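Sigrun Westerberg goes back to the quiet room

18 May 2022

58 shares
6 comments

Sigrun Westerberg would like it known that she did not give up on film. She gave up on answering email, and for a while the two looked the same from the outside.

Her new feature, Sillo, is her first in six years. It follows a ferry mechanic who inherits a radio station on the island of Stondudus, a place that exists only in the script, and who keeps it running without much idea of what to broadcast. It runs longer than either of her earlier films and has fewer lines of dialogue than both.

"People hear that and think it's going to be slow," she says over the phone from her kitchen, where she is making soup. "It's not slow. He's busy all day. He just hasn't got anyone to talk to until the second hour."

Westerberg grew up in a mill town and came to directing by way of sound. She recorded hockey crowds for a sports broadcaster, then spent four years in post-production on television dramas she prefers not to list. Her first feature, Sivala, was shot in 21 days with money from a provincial arts grant and a loan from her uncle. It played at small festivals, picked up a distributor on the strength of one good review, and paid the uncle back.

The second, Kao, was a bigger job and a less happy one. There were two endings, and the one audiences saw was not hers. She doesn't complain about it much now.

"I signed the contract. It said what it said. I was thirty-something and I thought a meeting was where you went to be agreed with."

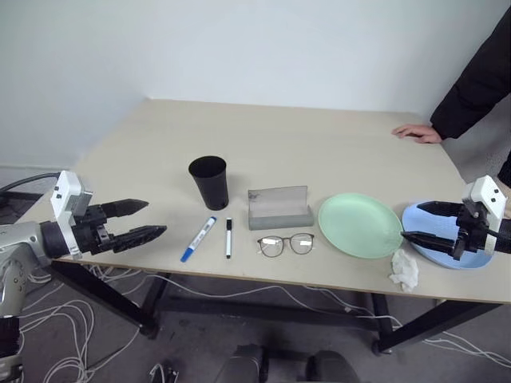
After Kao she taught for a while, two courses a term at a community college, mostly to students who wanted to be editors. She says the teaching changed how she writes. She had to explain why a cut worked, and often found that she had been doing it by habit. The first draft of Sillo came out of those years, written in the mornings before class.

The money took longer. One backer wanted the station moved to the mainland, where it would be cheaper to shoot. Another wanted a dog. Westerberg turned down the first and thought hard about the second - there is a dog in the finished film, though it belongs to a neighbour and is mostly heard barking.

Shooting finally began in March of last year, with a small crew living in a closed-down motel. The weather was poor and the schedule was rewritten most evenings. A storm took the roof off the set they were using as the transmitter shed, so the script was changed to have a storm take the roof off the transmitter shed.

Her background shows most in the sound. The radio itself is heard in nearly every scene, at different distances and in different states of repair, and she mixed much of it herself. There is a long stretch near the middle where the mechanic reads out old tide tables because he has run out of records. At the preview I attended it got the biggest laugh of the night, and then the room went very still.

She has started on something else, a family story set over one winter, and won't say more than that. She has final cut this time, on this one and the next. The email is getting answered too, usually by the end of the week.

Sillo opens in select cinemas next month.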